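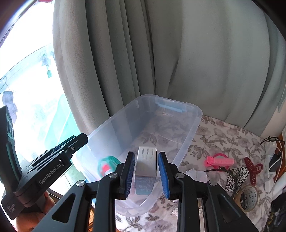 Farkgate Hand-Held Gripper Comparison: Data Card

Maintainer: Yanti Sumampouw, Ngui Laboratory
Version: second release, February

Summary

This release contains 800 recordings of small household items being picked up and put away with hand-held grippers. It was prepared to compare two sets of finger pads, referred to as Derkum (ribbed) and Wusetti (smooth), under ordinary home conditions. Each recording covers one item and one attempt.

Contents

The items fall into 11 groups, among them small cartons, hair accessories, rolls of tape and soft fabric goods. Recordings were made in nine homes, on beds, tables and floors. Storage bins and trays were supplied by the residents and differ in size and material.

Each recording folder holds the video from the gripper camera, the finger opening over time, and a short text file with the item group, the pad type and the result. A result is entered as "placed", "dropped" or "not lifted". Attempts that ended for any other reason were removed before release.

Procedure

Operators worked seated or standing, as they preferred, and were allowed up to 55 seconds per attempt. Pads were changed between sessions and never within one. Operators were told which pads were fitted – the comparison is therefore not blind.

Known limits

Thin cartons are over-represented in the Derkum recordings. Lighting was not controlled, and video taken near windows may be overexposed in part. Finger opening values from the first two homes were logged at a lower rate and should not be used for timing studies.

Use

The data may be used for research and teaching. Please cite the release version in any published work. Corrections to labels should be sent to the maintainer with the folder name and the proposed change.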